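Sernunetti Small Laundry Set – README
Version of 22/02/2020, kept by Estrella Aguirre

Can a machine fold your laundry yet? No. It can watch, though, and this set gives it something to watch: 431 episodes of small knitwear being folded on a table. The star is a striped dog sweater with two leg openings and no interest in lying square.

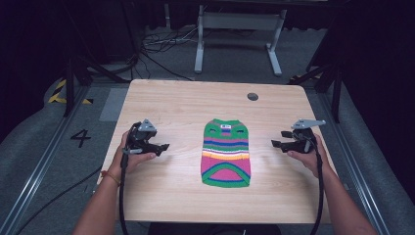 Each episode starts with the garment flat and ends when the person folding says "done". We took their word for it. My mother would have rejected 147 of them.

Our baseline, Nileck, trained on everything and tested on 32 fresh starts, managed 8 acceptable folds. The rest were lumps – confident lumps, delivered on schedule.

Known problems
Stripes help the model more than they should. Plain knits confuse it.
Sleeves are rare, so don't expect shirts.
Finger pads wear. Check for lifted corners before you blame the policy; a curled flap can catch on knit.

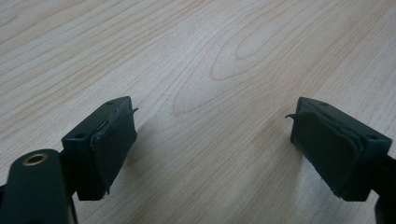

Splits
Train and test are in separate folders. The Tramstead folder holds retakes and should stay out of both.

Questions go to Estrella. Please don't send socks.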